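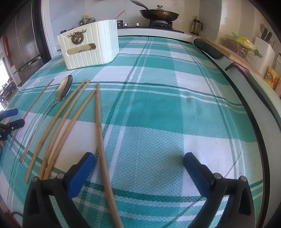 Food & Drink / Text Collections

Kidex Cold Drinks: read me first

Hello and welcome! Kidex is a collection of home recipes for cold drinks, the kind you stir together in a pitcher on a hot afternoon and carry out to the porch. There are 2,597 recipes in it, all typed up as plain text, and every one can be made with what a normal kitchen has in the cupboard (a few ask for a blender, and those are marked so you can skip them if yours is as grumpy as mine).

I started putting it together because my own recipe cards were a mess. Then neighbors in Drolurmont heard what I was up to and began leaving theirs in my mailbox, and before long I had shoeboxes of lemonade, iced tea, fruit shrubs, barley water and something called porch punch that I have now met in 11 different versions. They don't agree on the ginger at all!

What's in the folder

recipes.csv is the main file, one recipe per row.
ingredients.csv has every ingredient on its own line, with the recipe number beside it so the two files can be matched up.
swaps.txt is a plain list of substitutions people wrote in the margins, like honey for sugar or frozen berries for fresh.
notes.txt is where I keep my own ramblings about odd entries. It's long. Sorry!

What each column means

id: a number, nothing fancy, given in the order I typed them.
title: the name as written on the card, including spelling I would not have chosen.
servings: how many glasses it makes, when the card said so. Left blank when it didn't.
base: tea, fruit, milk, water, soda or other.
steps: the directions, kept in the writer's own words.
chill_minutes: how long it sits in the refrigerator. "Overnight" is typed as the word, so watch out for that if you're sorting by this column.
blender: yes or no.
tested: yes if I or someone at the Ellis supper club has made it and drunk it.

How the recipes were gathered

Most came from handwritten cards and the backs of envelopes. A smaller batch came from the Stumodby community newsletter, which ran a summer drinks page for years and kindly let me type the whole run in. I read each card out loud as I typed, which sounds silly but catches a lot of mistakes. Where the handwriting beat me I put [unclear] in the text and left it there. Please don't fill those in by guessing, as one of them is either "1 t. salt" or "1 c. salt" and I know which I'd rather drink but I can't prove what the card says.

So far 300 recipes have been tested. I'd love for that number to be higher, and it creeps up every time the weather turns warm.

Measurements

Everything is in cups, tablespoons and teaspoons. Cards that said "a glass" or "a good splash" still say that. I did try turning splashes into tablespoons for a while, and the drinks came out wrong, so I put them all back the way they were. Oh, and "pop" and "soda" are both in there, depending on who was writing, so search for both.

Things to know before you use it

There are near-duplicates, plenty of them. Two cards with the same title may differ only in how much sugar goes in, and I've kept both. A handful of older recipes call for raw egg, and you'll find the word "egg" in ingredients.csv if you want to pull those out. Allergens aren't labeled. The collection leans heavily toward sweet things, so if you want to learn what people everywhere drink in summer, this is a poor place to look. It's one corner of the map with a sweet tooth.

No names or addresses are included. Some cards mention "Grandma's" or "Auntie's" in the title and I let those stand.

Versions

Version 2, 2025-05-16: added the Stumodby newsletter recipes, split the ingredients into their own file, fixed a whole row of mint juleps that had landed in the milk column.
Version 1: the first shoeboxes.

Using and sharing

You're welcome to use Kidex for cooking, teaching, tinkering or printing out and sticking on your refrigerator. If you pass it along, please keep this page with it and mention Kidex by name. Corrections are very welcome, especially from anyone who can read loopy cursive. Send the recipe id along with what you think it should say, and if you've made the drink, tell me how it tasted!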